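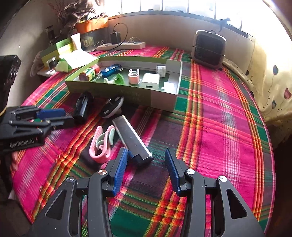
Home Pronix Minutes Archive Contact

Minutes, January meeting, hand demonstration group

6 min read

Start 10:05. Chair: Sudheer Mathew. Also on the call: two from Sandberg, one from Kurniren (joined at 10:20, left at 10:40, rejoined muted).

1. Last month's minutes

Accepted. Sandberg asked that "argument" be changed to "discussion" under item 4. Changed.

2. Where we are with recordings

The target for the tidying task is 2,000 demonstrations by hand. We have 400. Of those, 196 have been through review and 29 were thrown out, mostly for starting late or for the operator stopping mid-grasp to think. Sudheer said thinking is fine but should be done before pressing record.

Kurniren asked if the target could come down. It could not. Kurniren asked if it could be called something other than a target. Left open.

3. Hand-held or remote control

Long item. Sandberg still favors driving the arm remotely, on the grounds that the robot then learns from motions it can make. Pronix pointed out that the last remote session produced one usable pick before lunch and a sore neck. With the hand-held grippers a new person is up to speed the same morning, and then does things with their wrists that no arm of ours will ever copy — this was also noted last month, and the month before.

Agreed: hand-held for the bulk of it, remote for a small set at the end so the two can be compared. Sandberg to write down what "small" means.
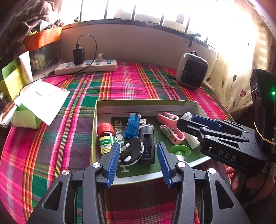

4. Two-handed work and the object list

Lotau, our labeling tool, still treats left and right grippers as two separate people who happen to be in the same room. Handovers therefore get cut in half, with a give in one clip and a take in another. Sudheer wants them labeled as one event. He also wants the object list fixed before anyone labels another tray. At present the little brown bottle with the red screw cap is entered as "bottle," "medicine," and "red thing," and the pink clip has four names, one of them rude. One name each from now on. See-through items such as the blue USB device get a tag of their own, so we can check later if the model does worse on them. Kurniren offered to draft the list and was thanked before the offer could be withdrawn.

5. How to do a demonstration

The guide has grown to nine pages and it is clear which ones get read. Cut to one page, to say:

- Start with both grippers open and in view of each other.
- One object at a time. Don't nudge the neighbors to make room.
- If you drop it, keep going and pick it up again. Recoveries are worth having.
- No talking to the gripper.

Sandberg objected to the last point — sound is not recorded. Sudheer said he knew that. Point stays.

6. Any other business

Curtains: open or closed? Sandberg says strong daylight washes out the window end and wants it even. Pronix says real rooms have windows. We will do some of each and write down which, and the writing down is the part that did not happen last time.

Kurniren asked when a robot would be trying any of this. After review catches up. Kurniren asked when that would be. Meeting closed 11:15.

Actions

Sandberg: define "small."
Kurniren: object list, one name per object.
Pronix: one-page guide; ask Lotau support about paired labels again, more firmly.
Sudheer: review backlog, next batch.

This site uses cookies to remember your settings. Accept / Manage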